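4.2 Quick-release plate retention under repeated mounting

The second part of the study dealt with how well the quick-release plates held their clamping force once they had been mounted and dismounted many times. Two plate systems were compared: the Orkus dovetail plate, which locks with a side lever, and the Flevon plate, which uses a sprung pin and a thumb screw. Both were fitted to the same lightweight camera support with paired rods and a top handle. The tripod head and its levelling base were left unchanged from Section 4.1.

Mounting was done by hand by two operators at the Stascombe workshop. Each cycle consisted of seating the plate, closing the lock, applying a side load through the top handle, and releasing the lock. Operators changed over at the end of each block so that differences in grip strength would be spread across both systems. A total of 1838 cycles was logged for each plate. Clamping force was read from a load cell beneath the receiver at the start and end of every block, and the contact faces were wiped with a dry cloth before each reading.
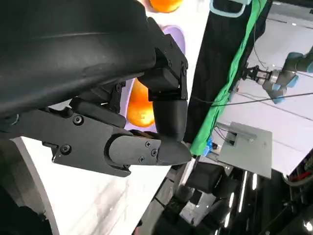 Figure 3. Fingertip and thumb of the black hand, close to contact.

The Orkus plate lost force gradually. Most of the loss came early, while the anodized coating on the dovetail was being polished down by the receiver, and the readings then levelled off. The lever had to be closed slightly further by the end of the series, but it never reached its stop. The operators noted that the change in lever position was easier to feel than to see, and that a camera assistant working in the dark would probably not notice it from one day to the next.

The Flevon plate behaved differently. Its force held steady through the first 254 cycles and then fell in a single step, after which it was stable again. When the receiver was taken apart, the spring behind the pin was found to have settled into a shallow groove worn in its seat. Turning the spring end for end restored part of the force. We did not replace the spring, as the aim was to record what a user would experience with the parts supplied.

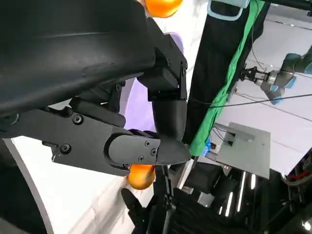
Side load had less effect than expected. Brunton reported that plates with a single locking face tend to rotate under a load applied at the handle, and recommended a second locating pin for any support carrying a long lens. In our series the Orkus plate showed no rotation that could be measured with the dial gauge. The Flevon plate rotated by a small amount at each application of load and returned to its original position on release. This movement was visible in the test footage as a slight shift of the horizon – enough to matter on a locked-off shot, but unlikely to be noticed when the support is used on the shoulder.

A separate check was made on the position of the camera after remounting. With the Orkus plate the optical centre returned to the same point on the chart in nearly all cases, provided the plate was pushed fully against its front stop before the lever was closed. The Flevon plate has no front stop and relies on a scale engraved along its edge. Repositioning it therefore depended on the operator, and one operator was consistently closer to the mark than the other.

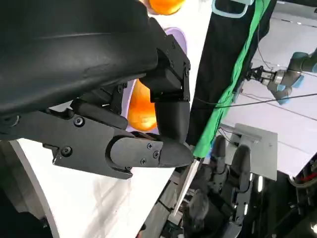

Temperature was not controlled. The workshop was cool when the series began in May and the doors were open for part of each afternoon, so some of the scatter in the force readings may come from expansion of the receiver. Blocks run before noon gave slightly higher readings for both plates. The difference was smaller than the step seen in the Flevon results and does not change their order.

Dougal Hepburn machined the load cell adapter and suggested the change to the side-load arm described in Section 3.4. An earlier version of the arm pulled slightly upward on the handle, and the readings taken with it have been left out. The rod clamps were also inspected at the end of the series. Neither pair had slipped, although one clamp screw on the Flevon support needed a quarter turn to bring it back to its original torque.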